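Nalthorpe Play Library
Progress report to the Prultley Fund
Second half of the grant period

Summary

The grant was given to sort, repair and relabel the construction toys held at Nalthorpe and to lend them out as complete sets. Sorting is finished. Washing is finished apart from the wheels and axles, which need doing by hand. Relabelling is more than halfway through and lending began in March. We are asking for no extra money, but we would like to move part of the printing budget to storage. The details are under Spending.

Sorting

When the grant began, the building blocks were in mixed crates that had come from playgroups, a closed nursery and private homes. Most crates held at least three makes that do not fit together well. We first tried sorting by make and then by size. This was slow, as several makes look alike from the top and can only be told apart by the underside. We changed to sorting by colour first, then turning the pieces over to check the tubes and ribs underneath. The second method is quicker and we have kept to it.

Cracked pieces and pieces with chewed corners were taken out. Those that could not be lent have gone to Iturra for plastics recycling. Iturra collects from the side door and does not charge us.

Washing

Blocks are washed in mesh bags and dried on racks overnight. The small openings in the tops of some makes hold water, and in January we found damp in two boxes that had been packed too early. Both were emptied and washed again. Blocks are now left on the racks for a second night before packing, and the boxes have air holes.

Sets

We have settled on 16 kinds of set. The smallest is a starter bag for very young children, with four blocks of one colour. The largest is a group crate of 500 pieces for playgroups and childminders. In between are the themed boxes (farm, road, house), which are the most often asked for and the most trouble to check when they come back.

Checking returns

Each returned set is tipped out and checked before it goes back on the shelf. We do this on the white table, where dark and bright colours both show up and stray pieces from other makes are easy to pick out. Yellow is harder to see in the late afternoon and we try to check those sets before 3 pm. The table top has picked up scuffs and small marks, but it wipes down well and does not need replacing.

Square blocks are looked at on both sides. Grit collects between the tubes on the underside, mostly in sets that have been used in sandpits.

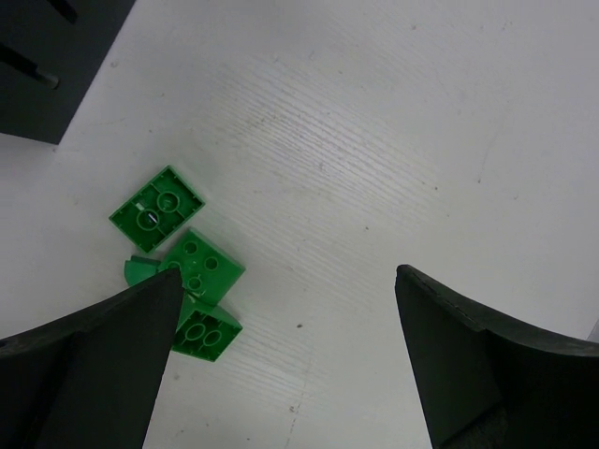
Gilix wrote to us after borrowing starter bags for its parent and toddler mornings: the single-colour bags were the ones the children went back to, and the parents could see straight away at tidying-up time if a block had gone missing. It would like the same bag with a few longer blocks added, and asked if the labels could go on the outside of the bag as well as the inside.

We can do both. Longer blocks are plentiful in red and blue, less so in green. Outside labels will be tied on, as the sticky ones came off in the wash.

Spending

The grant was £2,000. Boxes and lids have cost more than planned because the first ones split at the corners when stacked. Printing has cost less, as we now make the contents cards ourselves. We ask for your agreement to use what is left for printing on stronger boxes for the group crates.

Still to do

Finish washing wheels and axles.
Print contents cards for the road and house boxes.
Tie outside labels on all starter bags.
Replace the lids on the group crates.
Send the final accounts to the Prultley Fund in September.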